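Subject: Re: [surka-cells] stack cell at Hillia, fingers drifting after model update

Sorry for slow answer, was in the cell most of the morning and then had to redo the model side as well. Replies inline, in a rush, read the last bit if nothing else.

> We pulled the new cell model last night (rev 713) and the stack task
> now fails in sim where it used to pass. Hardware seems fine. The gripper
> closes on the block, then the whole column creeps sideways and the run
> times out. Did anything change in the finger geometry? Nothing
> in the notes that we could find.

Yes. My fault, it should have been in the notes. The pads on the real Kemuvum gripper were swapped in November for the softer ones, and I changed the pads in the model to match. Shape, friction, the lot. What I did not change was the closing force, still set for the old hard pads. So the sim squeezes too much, pad gives, block gets shoved. That's your creep.

Fix for now: in the gripper file put close_force back to 20 and leave everything else alone. Don't touch the friction, I know it's tempting. If you lower friction the creep goes away and then you drop blocks on the lift instead, I lost an afternoon to that.

> Also the wrist view looks slightly off from what we had before. Is the
> camera mount supposed to have moved? We have a calibration from before
> the update and would rather not redo it.

Camera mount has moved, yes, on the real arm too. The old bracket was fouling the cable clip when the wrist went right round. New bracket sits a bit further back. You do have to redo the calibration, sorry. Half an hour if the board is already out. Old calibration file will load without complaining so please delete it, don't just leave it sitting in the folder.

> Last thing, is anybody still greasing the slides or is that on us? The
> sheet on the cabinet door stops in the middle of a page.

On you since the handover, but I'd assumed somebody had said so. Order I do it in:

Power off at the Baumgart cabinet, the main one, not the pendant stop. Lock it.
Fingers off, two screws each side. Keep left and right apart, they are not the same part whatever the drawing says.
Wipe the slides dry before any new grease. There will be black paste in the corners, get it out with a lolly stick or simlar, nothing metal.
Thin smear of grease, run the slide back and forth by hand, wipe off what comes out at the ends.
Fingers back on, screws just nipped, close on the gauge block, then tighten.
Power on, home the gripper with nothing in it. Then home it again. The first one after greasing is often a hair out.
Write the cycle count on the sheet. Please. It was 465 on the last line when I looked and it is certainly not that any more.

Check the pads while the fingers are off. Shiny patch in the middle is normal. A lifted edge isn't, change the pair – never one pad on its own or the grip goes lopsided and you'll be chasing it in software for days.

> Should we be running the same stack test in sim and on the bench or are
> they separate things now?

Same test, sim first. Always sim first after a pull. What I do is load the stack, bring the gripper in slow, and stop it before it closes. Look at the wrist view then, not after. If a finger is already touching a block at that point your tool offset is wrong and no amount of force tuning will help. Be careful though, from that angle a pad can overlap a block in the view and still be well clear of it in depth. Check the contact list in the log before you start moving offsets. I've moved offsets that were perfectly fine more than once.

Then close, hold, open again. No lift. If the column is where it was when you started, do the lift. If that passes, bench.

Still to do on my side:
- put the pad change in the notes (today, before 5)
- default force in the model so you don't have to edit by hand
- tidy the spare fingers, there are three different sets in one bag in drawer 58 and two of them are scrap
- ask Kemuvum whether the new pads come in the longer size, no answer yet

If you still get creep with the force at 20, send me the log and the gripper file, both please, the log on its own doesn't say which pads got loaded. And say which rev you're on. Model side I've gone back to the stop-before-close step and am working through it with the blocks loaded.

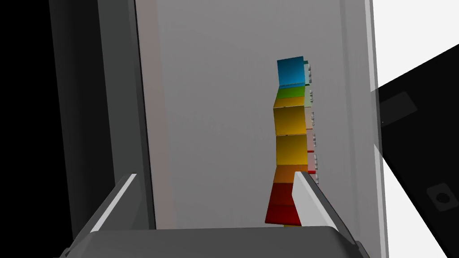

Will push the new default once the hold and the lift have both been run on it, so stick with the hand edit untill then.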